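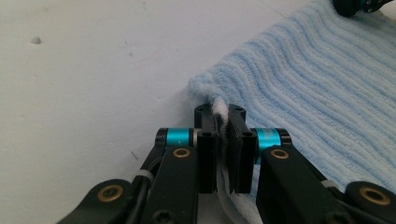

31 Jul 2021

Up before the alarm again. The bedroom was already warm so I gave up on sleep and went down to water the tomatoes. The two plants by the fence are doing well and the one in the big pot is not. The lower leaves have gone yellow with brown spots. I pulled those off and put them in the trash and not the compost, which is what Geert told me to do last summer when I lost the whole row.

Breakfast was toast and the last of the plum jam. Paid the water bill. It came to 64 dollars, up from the last one, and I suppose that's the garden.

Drove over to Jillton for the swim. I've been going since February and I still don't like the first lap. The outdoor pool opens at eight and by half past it was filling up with kids, so I got in my laps early and had a lane to myself for most of them. I did 40 lengths, my most so far. I stopped twice to fix my goggles. The left strap is slipping and I need to get a new pair before it gives out completely. My shoulder felt fine in the water and sore on the drive home. I'll skip tomorrow and see how it is.

Tariq was at the snack window when I came out. He says the town wants to close the pool two weeks earlier this year because they can't find enough lifeguards. He had it from his daughter, who works there. If so I will have to go back to the indoor one in Brullell, and that's a long drive for a pool that smells like a basement. He also asked if I was coming to Miklós's cookout and I said yes before I remembered I have the dentist that afternoon. I'll go late.

Stopped for groceries. Forgot the eggs.

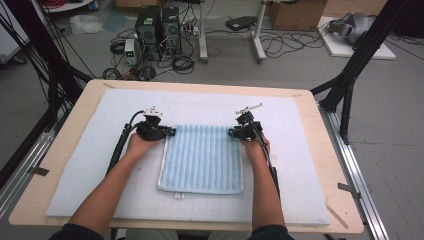 Lunch was cold chicken and cucumbers. Afterward I tried to work on the back door, which has been sticking all month. I took it off the hinges and planed a little from the bottom edge, hung it again, and it still caught. Took it off again. The second time I found the top hinge was loose and that was most of the trouble. Longer screws fixed it. The whole job took 3 hours and should have taken one. There is a bare strip along the bottom now that needs paint, and the can in the garage has dried up. I wrote the color down on the calendar so I don't lose it.

Lautaro called while I was sweeping up. He got the apartment on Bielecka. He moves at the end of August and wants to borrow the hand truck and probably me along with it. It's on the second floor with no elevator. I told him I'd carry boxes but not the couch. He sounded happy, more than he has since the winter. The rent is high, but he can walk to work and he won't need to replace the car.

Too hot to cook so I had cereal for supper. Sat on the steps with the library book. I'm 11 pages from the end of it and could have finished but the mosquitoes came out. Heard thunder over toward Brullell, no rain here yet. I left the kitchen window open a little and moved the radio off the sill.

For tomorrow: eggs, goggles, paint. Call the dentist and ask for a morning time. Find out from Miklós what to bring.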